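Skulau Pantry Inventory

A small data set of what one household keeps in its kitchen and how long it lasts, with a script for making a shopping list from it.
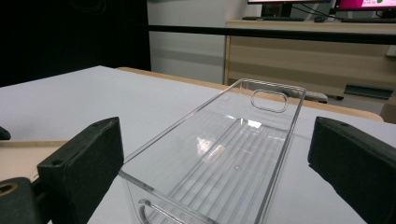 The data started as a paper list on the inside of a cupboard door and moved to a spreadsheet in January. It has 96 rows. Each row is one item we buy more than once, such as rice, canned tomatoes, dish soap or cat food. Things bought a single time are left out.

Files

pantry.csv - the main table
places.csv - short codes for shelves, drawers and the freezer
shop.py - reads both tables and prints a list
old/ - the paper list, typed in as it was, spelling included

Columns in pantry.csv

item: plain name, lower case, singular where that makes sense
place: a code from places.csv
unit: bag, can, box, jar, bottle or each
low: buy more when the count drops to this number
have: the count at the last check
opened: yes or no
note: free text, often blank

There are 18 place codes. Codes starting with F are in the freezer, codes starting with D are drawers, and everything else is a shelf. D5 was taken out of the kitchen, so that code should not appear in new rows. If you find one, it was missed in the cleanup.

How counts are made

Shelves are checked every Wednesday evening before the list is printed. The freezer is checked every second week. An opened package counts as one until it is empty. Flour and sugar are kept in jars after opening and are still counted as bags, so a full jar with no spare bag is 1. Spices have a low value of 0 and only show up on the list when they are gone.

Running the script

python shop.py pantry.csv places.csv

It needs Python 3 and nothing else. The output is grouped by place code, which suits our kitchen but not the store. Use --by-name to sort by item.

Known problems

Eggs are counted by the carton, so the script will not ask for more until the last carton is started. Set low to 2 if you bake a lot.
Roughly 5 rows have a unit of "each" where "bag" would be right. Onions are the worst of these.
The opened column was added late and is blank for most of the freezer.
The script stops with an error if a note has a line break in it.

Not included

Prices, store names and brand names. Fresh fruit and salad are bought by eye and were never on the list.

Use

Copy it, change the rows and keep your own version. Corrections to shop.py are welcome. Corrections to the counts are not much use to anyone outside the house.

Maintained by Victor Okoth.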